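Checklist for the two hand grippers, second go-round, with my grumbles

Right, this is the list I run through before either gripper gets used for anything. Devendra asked me to type it up so he can do the same on the pair he's building at his end, and Vandana wants it pinned on the shared page. Ticks are from Monday evening. My comments go after each line, and some of them do wander off a bit, sorry!

1. Pivot pins, all four on each gripper
OK. I put a dab of threadlock on every one last time and they haven't crept. Do them up until the arm stops rattling, then back off a hair. If you can feel it notchy when you squeeze, you've gone too far (Devendra, I'm looking at you).

2. Arms, cracks and layer splits
OK, with a note. One arm on the left gripper has a pale line near the elbow. I've bent it over the desk lamp and I think it's only a scuff, but I've marked both ends with pencil and I'll see if it grows.

3. Finger pads
OK on the right. Left has one corner lifting, so I've reglued it and left it clamped overnight. The blue ones from Dallora are miles better than the first lot, which went shiny after a week. Check the ribs are clean too, hand cream is murder on them.

4. Handle and trigger
OK. Squeeze it 200 times while you watch telly. Boring, yes, but that's how Brijesh found the burr on his trigger, and it had been rubbing his knuckle raw.

5. Try it on real things
OK. I don't bother with foam blocks any more. Small bottles, tubes and pens in a clear box on a blanket, that'll show you everything you need to know about your alignment.

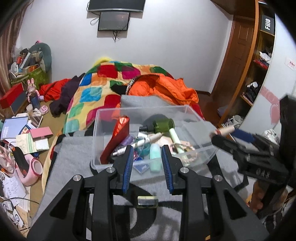 Bottles and pens, both grippers ready to go.

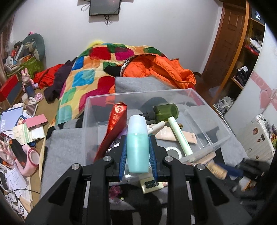 Things to tick off while you're at it: do the fingers meet square, does anything slip when you tilt your wrist, and can you let go without flinging it? Mine still closes a touch early on the left side. I've shimmed it with a bit of card for now, proper washer to follow.

6. Nothing glass over a hard floor
Rule, so no tick. Keep it low and keep it over something soft. Perla lost a nice bottle of something and has not forgiven the Koltley prototype.

7. Weight limit
500 g, and please don't test it. I weighed my heaviest bottle at 435 g and the fingers held, but I could feel the arms flexing and didn't care for it.

8. Fingers (yours)
Keep your other hand out from between the arms when you let the trigger go. It's only a spring, but it's a keen one. Loose sleeves up, rings off if they catch.

9. Cables and clutter
Not OK, my fault. I need to clear a proper bit of table before the next go, and tidy any leads I might snag. Will do it before Vikas comes round, he's got feet like paddles.

10. Spares box
Partly OK. Plenty of pins, one set of pads, no springs at all. I've asked Skodoso for a price and they want a minimum of 79 springs, which is daft, so if anyone fancies splitting a bag, shout.

Still open: the reglued pad, the washer, the pencil marks, the table. I'll go over the left gripper again in November and add my comments under these ones. Devendra, send me yours when you've done it, and do number 4 properly please.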